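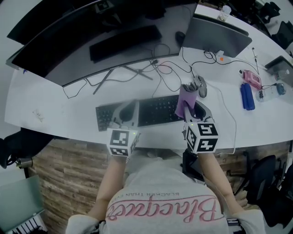
Figure 3. Working position at the desk, with one hand-held gripper in each hand.

4.2 Resting time of the batter

The second factor we studied is the resting time between mixing and baking. In home cooking books the advice on this point is not uniform. Some authors say that a pancake batter must rest for a long time in the refrigerator, others say it can go to the pan at once. The reason usually given for resting is that the flour needs time to take up the liquid and that the gluten, which becomes tight during mixing, can relax again. We wanted to see if a household cook would notice this difference on the plate.

All batters in this part were prepared after the base recipe of Section 3, with 300 g of wheat flour, 300 ml of whole milk, egg yolks, a pinch of salt, and the egg whites beaten separately. The whites were folded in after the rest and never before it. In our first trials we had folded them in at the beginning, and the foam lost so much of its volume that the long-rested batters could not be compared with the others in a fair way. These first trials are left out of the results.

We used three resting conditions: no rest, a short rest on the kitchen counter, and a rest overnight in the refrigerator. The overnight batters were taken out early enough to reach the temperature of the room before the whites were added. This step is easy to forget, and it matters, as a cold batter sets more slowly in the pan and the underside becomes darker before the top is ready to be turned. The bowls were covered with a plate. Plastic film was also tried, but drops of water collected on it and fell back into the batter.

The pancakes were baked in two pans, which we call Altura and Voloma after the names on their boxes. Altura is the heavier one. Both were greased with a little butter on a paper towel, and the first pancake of every batch was thrown away. Each batch was divided between the two pans, so that the effect of the pan would not be mixed up with the effect of the rest.

The tasting took place in the dining room of the Kaufmann cooking school on 6 February 2019, with 34 participants. Most of them cook at home several times a week, and none had professional training in baking. Every participant received one pancake from each condition, in changing order and without syrup or sugar. They were asked to judge softness, evenness of color, and taste, and to write a free comment if they wished.

Softness was the point where the conditions differed most clearly. The pancakes without rest were judged as more chewy, and several persons wrote the word "rubber" in the comments. Between the short rest and the overnight rest the difference in softness was small, and we would not build any advice upon it. For color the picture was less simple. The overnight batter gave a more even surface in the Altura pan, but in the Voloma pan we could not find the same. Perhaps the thinner bottom of this pan hides the effect — we did not measure the heat of its surface, so this must remain a guess.

The results for taste surprised us a little. We had expected that a longer rest would be liked better, as it is with many bread doughs. A part of the group did prefer the overnight pancakes and described them as "rounder" or "more like grain". Others found in the same pancakes a slight taste of egg that they did not like. Lukia, the flour brand used in all batters, is rather mild, and with a stronger flour, for example buckwheat or spelt, the judgment could be different.

One remark should be made on the folding. It was done by the same person, Roswitha Schwaiger, for all batches, with a wide rubber spatula and with as few strokes as possible. Small white streaks were left in the batter on purpose. In the pilot work of July, when several people shared this task, the height of the pancakes changed more from cook to cook than from one resting time to another. A reader who repeats our recipe at home should therefore give more care to the folding than to the clock.

For the batters in Section 4.3, where the amount of milk is varied, we kept the short rest on the counter.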